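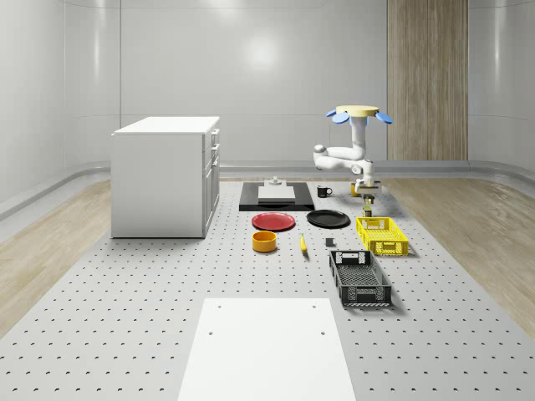

Según Wichai, el pegado de las muestras del martes no falla por el adhesivo, falla por el acondicionamiento, y pide que no se repita ningún ensayo de cizalla hasta tener la humedad del roble medida en las tres capas. Anoto su objeción porque cambia el plan de la semana.

Cuaderno de taller, noviembre. Martes, 8:15.

Asunto: delaminación en chapa de roble sobre tablero, lote Srithong. Adhesivos: Vavell (PVAc reticulable) y Mosard (urea-formol en polvo). Prensa de platos calientes, la pequeña.

Estado de partida. Lote acondicionado en el cuarto pequeño. El higrómetro de pared marca 2 puntos por encima del patrón, sin corregir desde el verano. Las lecturas anteriores a hoy se dan por dudosas y quedan tachadas en la hoja.

Las probetas se numeran seguidas para las dos colas. De la 1 a la 12, Vavell; de la 13 a la 23, Mosard. La 8 tiene un nudo pasante junto a la línea de cola. Se ensaya igual, pero no entra en la media.

Procedimiento seguido:
Lijado de la contracara a grano 120, aspirado, sin disolvente.
Encolado a una cara con rodillo. Gramaje objetivo 161 g/m2, comprobado por pesada antes y después.
Tiempo abierto: el de la ficha de cada cola. En las tres últimas de Mosard nos pasamos, hubo que esperar a que la prensa recuperase temperatura.
Prensado y reposo bajo peso hasta el día siguiente.

Observaciones. En las Vavell la rotura es de madera en casi toda la superficie, con fibra arrancada limpia. En las Mosard la rotura es cohesiva en la cola, con zonas brillantes sin transferencia hacia un canto. El canto coincide siempre con el mismo lado de la prensa. Daranee pasó papel carbón entre platos y la huella sale más floja ahí, así que parte del defecto puede ser de paralelismo. Esto no contradice a Wichai, pero tampoco le da la razón del todo.

La probeta 17 se abrió al sacarla, sin carga. Guardada en bolsa con su etiqueta. No tirar.

Sobre el endurecedor: el bote de Mosard abierto tenía grumos. Tamizado y usado. Mal hecho por mi parte, debía haber abierto el nuevo. En la próxima tanda, bote nuevo y anotar el lote en la hoja, que hoy está en blanco.

La máquina de ensayo cortó por límite de fuerza en la 4. El límite estaba puesto en 2,000 kN de un trabajo anterior. Subido y repetido con otra probeta del mismo tablero. El valor de la 4 se anota como "mayor que", sin cifra.

15:40. Medida la humedad por pesada y estufa en recortes de chapa, alma y contracara. Primera pesada hecha, faltan las de peso constante. Hasta mañana no hay dato.

Pendiente:
Calzar el plato inferior y repetir la huella de carbón.
Contrastar el higrómetro con el patrón y pegarle la corrección.
Preguntar a Ernel si la chapa vino secada en cámara o al aire. El albarán no lo dice.
Seis probetas más con Mosard, bote nuevo, girando el tablero media vuelta en la prensa. Si el canto malo gira con el tablero, es el material; si se queda donde estaba, es la prensa.

Nota de Daranee al margen: los pesos del reposo son los del banco de chapado, hay que devolverlos antes del mediodía.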